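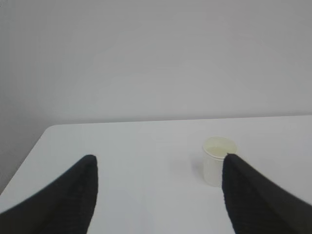
Que para mover un vaso de papel no hacía falta tanto cable, nos soltó una compañera de otro grupo en la revisión de enero, y que lo programáramos a mano y listo. Pues lo intentamos (¡una tarde entera!) y acabamos volviendo a la teleoperación, que era lo que queríamos hacer desde el principio.

Proyecto Kullden, memoria de prácticas, 8/6/22

Yo manejaba el mando y mi pareja de prácticas guardaba los episodios. La tarea parece una tontería: acercarse con la pinza abierta, dejar el vaso blanco entre los dos dedos negros, cerrar sin aplastarlo y levantarlo. El plan era grabar 100 demostraciones en tandas de 10, y en la primera tanda tiré 9 a la basura porque cerraba demasiado pronto, con un dedo ya encima del borde y el otro lejísimos.

Lo que más me costó fue conducir mirando solo la cámara de la muñeca. Vaso blanco, mesa blanca, pared gris clara... ¡se agradece cualquier sombra! Al final aprendí a centrar primero y bajar después, despacito, y las tandas siguientes salieron mucho más parecidas entre sí.

Nos falta repetirlo todo guiando el brazo con la mano, a ver si cansa menos.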